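Subject: Re: Lurnovano stone – group buy before the Sterkinstead show?

I've left most of the original post quoted below because I keep going back to it, and a few people have replied off-list as though the deal was already done.

> Hi all, long-time reader, not much of a poster. I got talking to the
> Muvach stall at the spring show and they are bringing a new material
> to Sterkinstead this October called Lurnovano. It's a blue-green
> stone, takes a beautiful polish, and they say it comes from a seam
> near Annan that was worked on the quiet until 1973 and then closed
> up. What they have is the old stock plus what came off the dumps.
> When it's gone it's gone.
>
> They will do us a club price of $60 a parcel if we take 30 parcels
> between us, paid up front so they can hold it. Each parcel comes with
> a certificate. They had cabs on the table and I couldn't fault them,
> no pits, no cracks, lovely even colour. They say it cuts like butter
> and you lose hardly anything to waste.
>
> I'm happy to collect the money. I think we'd be mad to let this one
> go past, the retail price on the day will be double. Let me know by
> the end of the week so I can get back to them.

Thanks for taking the trouble to write it up, and please don't take any of what follows as having a go at you. You saw some nice cabs and you told the list. I'd just like somebody to slow down for a minute before we hand over eighteen hundred dollars for something none of us has had on a saw.

First the name. Lurnovano isn't a mineral. I've been through both of my field guides and the old Annan district survey sheets, and it isn't in any of them, nor anything spelled like it. Fair enough, lots of perfectly good cutting material gets sold under a trade name and I've bought plenty. But when a dealer uses a trade name the next question ought to be "what is it, then?", and I can't find an answer to that in your post. Is it a variscite? A chrysocolla in quartz? A dyed magnesite with a new hat on? Those are very different things to pay for. If the bloke on the stall doesn't know, he shouldn't be charging like he does. If he does know and isn't saying, well.

Second, the seam. I have fossicked around Annan on and off for a long time, and I'm prepared to believe there are holes up there I haven't fallen into. But a seam worked "on the quiet" and closed in 1973 is a very convenient sort of seam. There'd be no lease to look up and no pit to visit. Everyone who dug it is either retired or past asking. And how do you get dump material off a mine that officially wasn't there? Somebody holds that ground now. Did they give permission? I'd want to know before I cut a stone from it and put it in the competition cabinet with "Annan" on the card, and I reckon the judges would as well.

I did ring the historical society up there. The woman who answered was very helpful and had never heard of it. She did tell me about a copper show on the other side of the creek which threw up a bit of blue-stained rock, mostly crumbly stuff that people used to put around their garden beds. It's possible some of that has been stabilised and given a name. If so, say stabilised on the label and charge a stabilised price, and I might even buy a bit.

Third, and this is what bothered me most. No pits, no cracks, even colour, cuts like butter, no waste. I have been cutting cabs for a good while and I've never met a natural blue-green stone that did all of that. They undercut, they have matrix in the wrong place, there's a soft spot exactly where you want the dome. Even good turquoise gives you a fight. What does cut like butter, with even colour and no waste, is a pressed block. Ground-up something, dye, resin, squash it, cure it, slice it. There's nothing wrong with block if you like block, and it makes cheerful beads for kids. It isn't worth $60 a parcel though, and it didn't come out of a hillside.

The certificate. Who issued it? I looked at the photo of one you put up in the files area and it has the Muvach name at the top and the Muvach name at the bottom. A certificate from the seller is a receipt with a border on it. A proper report names the lab, gives a report number you can look up, and says what the material is and whether it's been treated. This one says "Genuine Lurnovano", and since they made the word up I'm sure it is.

"Club price" and "double on the day" I'll leave alone, except to say that a price that only exists until the end of the week has usually got a reason for being in a hurry. The show is in October. They'll have a stall at the show. We can all walk up and look at it in daylight with a loupe.

So what I'd suggest, if people are still keen:

Ask Muvach for one rough piece, not a cab, with some skin or host rock on it. Anything that came out of a seam had something either side of it. We'll pay for the piece. If all they can offer is sawn slabs with square edges, that's told us a fair bit.

Weigh it in air and in water. A resin block will usually come out lighter than it ought to for what it's claimed to be. It needs a kitchen scale that reads small enough and a bit of thread, and we have both in the clubroom cupboard.

Cotton bud and acetone on the back of it. Dye won't always come off, so a clean bud proves nothing much, but a blue one settles the argument.

Hot needle, somewhere that doesn't show, with the window open. Resin stinks. Again, a stabilised natural stone will smell a bit too, so don't get excited on the strength of that alone.

Then put it on the trim saw and look at the sludge. I'd like to see what colour the water goes, and whether the swarf is gritty or comes off in little curls. Plastic curls, and I've never seen a rock do it.

Somebody asked me off-list whether we should send a piece to a real lab. I'd support that if the seller paid, or if the order got up to the size you're talking about. For a single parcel it's silly, you'd pay more for the report than for the stone.

I'd also like to know a bit more about Muvach. I had a look at their page in the online show directory, and it's one of those where the business writes its own entry. "Leading supplier." Leading whom? There's a post office box and a mobile number, and a list of shows they say they've attended, of which I was personally at four and don't remember them at any. I might have walked past. I do walk past a lot of beads. Has anybody bought from them and been happy, or bought and been unhappy and got their money back? I'd rather hear it from the list than from their own page.

And while we're at it, can we please not have one member collecting cash for a thing like this, whoever it is. I trust you completely. It's just that if the parcels turn up as thirty bags of blue gravel, you're the one who'll be stuck in the middle with everybody's phone number. Let people buy their own, on a card, from the stall, where there's at least a chance of a refund.

The same goes for anyone planning to make it up into pendants for the sales table. If we put a label on something and it's wrong, it's our label, whatever the wholesaler told us. We had this out years ago over the "jade" bangles and I for one don't want to sit through that meeting again. Until we know better I'd call it "blue-green cutting material, origin not known" and price it accordingly. I realise that's not going to fly off the table. 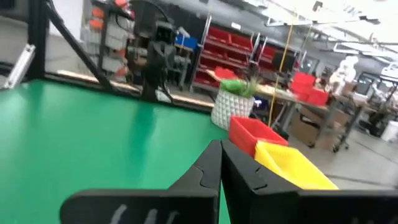
Green tabletop under the workshop lights.

A couple of odds and ends, so I don't have to send a second message.

Whoever borrowed the dichroscope, it's due back. I won't need it for this but I'd like it for the next parcel of sapphires. Yes, those have certificates too, and yes, I'm checking them.

The diamond paste in the fridge door is diamond paste. Please leave it there.

On the other question, the one about whether our own slab exchange will go ahead at Sterkinstead: as far as I know yes, same end of the hall as last time, mornings only. Bring your own boxes and write on each slab what it is and where it came from. If you don't know where it came from, write that. I'd think more of a box of honest "don't knows" than of anything I've read about Lurnovano so far.

I could be wrong about the stone. I was wrong about the yellow opal, as several of you enjoy reminding me, and if a lump of this stuff lands on my bench with dirt on it and sinks like it should I'll say so here and put my name down for two parcels. But I'd need the lump first. If the original poster could ask them for a rough piece and let us know what answer comes back, word for word if possible, that would be a help.

Posted from the back shed

List archive | Contact the list owner | Messages remain copyright of their authors | Back to top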